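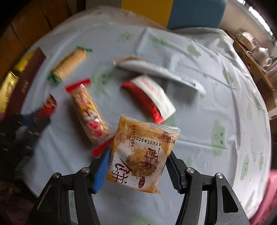 Forums > Shop Talk > Packing & Fulfillment > Automation at work

Gripper shifts at the snack box place, who else is doing this?

crumbledesk
So I pack snack boxes at Trolus (imported stuff, mostly crackers and bars) and since February I've been on the gripper side. I hold the tool, pick up a packet, set it down, do it again, and the recordings go off to train the arms. My count last shift was 664 picks. Pay is the same as packing. My feet love it, my wrist does not. Anybody else?

pallet_jill
We did it at Jirnalwood for one season. 228 picks was a good day for me so slow down, you're making us look bad!! I liked it though. You sit, there's tea, you get to argue about which wrapper is the worst. (The clear ones with the loose flap. Always.)

northdock17
I'll be the grump. You're teaching the thing that takes your hours. Our line had 17 people on it before the Kvaran arms came in and now I can name the ones left without taking my gloves off.

crumbledesk
I did think about that. They told us the arms are for the night line, which they can't staff anyway. Maybe I'm a sucker. But the square flatbread ones crack if you squeeze even a little, and so far the arm squeezes.

northdock17
"So far" is doing a lot of work there.

tapegun_betty
Both of you have a point? At Bandunia they moved me from packing to checking date stamps, and I'm less tired but it's lonely. I used to talk all day. Now I look at dates and reset the arm when it drops a bar. Ask what job you get after, and get it on paper.

pallet_jill
Agree on the paper. Also ask for a wrist break every hour, we had to push for ours.

northdock17
Fine, paper, yes. And ask who keeps the recordings.

crumbledesk
Asking tomorrow before shift. Betty, did your pay change when they moved you?

tapegun_betty
Up a little, but no more overtime, so down a little.

Last updated: 1231 views, last reply 9:40 pm

Related threads
Wrist braces that fit under gloves
Night line at Jirnalwood, worth it?
Kvaran arms and crinkly wrappers
Moved to date checking, what should I ask for?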